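Opinion > Columns > Hands On

Let the Robot Watch You Be Clumsy

by Elli Juntunen

I have now spent a good chunk of my adult life steering a robot arm toward ketchup, and I have opinions.

The big one is this: I think we're too proud of clean demonstrations. When you teach an arm by remote control, you're the example. Everything you do gets saved, and later a program tries to act like you. So people get precious about it! They practice the reach in their heads, they hold their breath, and they throw out any take where the fingers wobbled on the way in. I did that too, for most of October, and I ended up with a lovely folder of me being graceful and an arm that fell apart the second a toy strawberry was a little to the left of where it liked its strawberries.

Kasun Kodikara, who runs the bench at Wovumach, told me to stop deleting things. "Keep the one where you missed and went back," he said. I argued with him over two lunches (I'm stubborn, and the lunches were good). I was wrong, I think. A person who overshoots, stops and comes in again is showing the arm how to get out of trouble, and getting out of trouble is most of what an arm has to do on a messy table.

And the table should be messy. I will fight anybody on this one. Play food, a plate, a couple of cups, put down any old way — that's a kitchen table in Kesosville at six in the evening, give or take the arm.

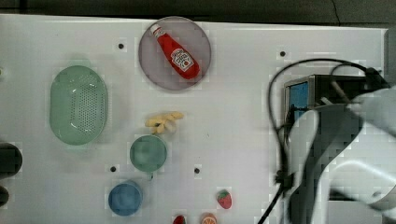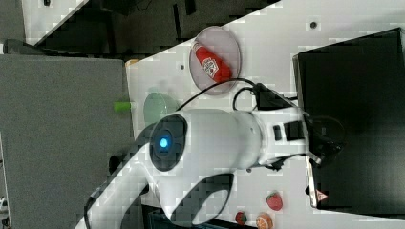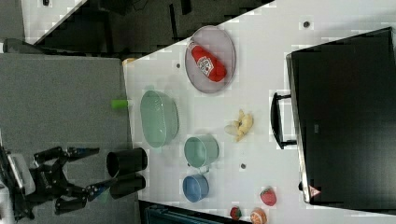
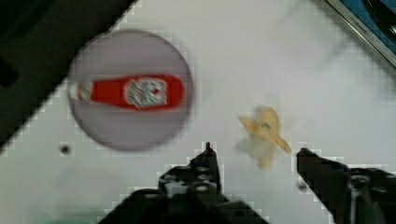 A red item on its plate, with toy food and the gripper, from four viewpoints.

My other complaint is about numbers. We had 3722 demonstrations in the Tivley set when I last looked, and every visitor asks about that figure first. Fine, it's a big number and it sounds like work (it was work, ask my thumbs). But give me 99 tries by people with different habits over 1000 by me on autopilot. I come at a bottle from the cap end every single time. I don't know why, I just do, and an arm that learns only from me is going to pick up that tic and treat it like a law of nature.

Kasun's way is to hand the controls to whoever walks by. It's slower, and some of those folks are awful at it, and I still have to bite my tongue when they go for the banana sideways. But they ask great questions! One of them wanted to know how hard she was squeezing, and I had to admit that with our setup you mostly guess by eye. That bugs me more than anything else about remote control. You lose your sense of touch and then you're asked to teach handling.

Which brings me to guiding the arm by hand, where you grab it and push it through the motion yourself. Plenty of people I respect swear by it. You can feel the weight, and beginners get the idea in a minute or so. My trouble is that your own body ends up all over the workspace, blocking the view, and the arm won't have you standing there later. I'd still use it for anything with a lid. For plates and cups and loose little food items I'll take the controls, bad touch and all, and I'll let the takes be ugly.

The folks at Wi want a rule for which takes to keep and which to toss. I keep telling them I'd toss the ones where the person gave up, and even there I'd look twice before hitting delete.

We use cookies to remember your reading preferences. Accept | Manage settings

Contact | © Hands On | Back to top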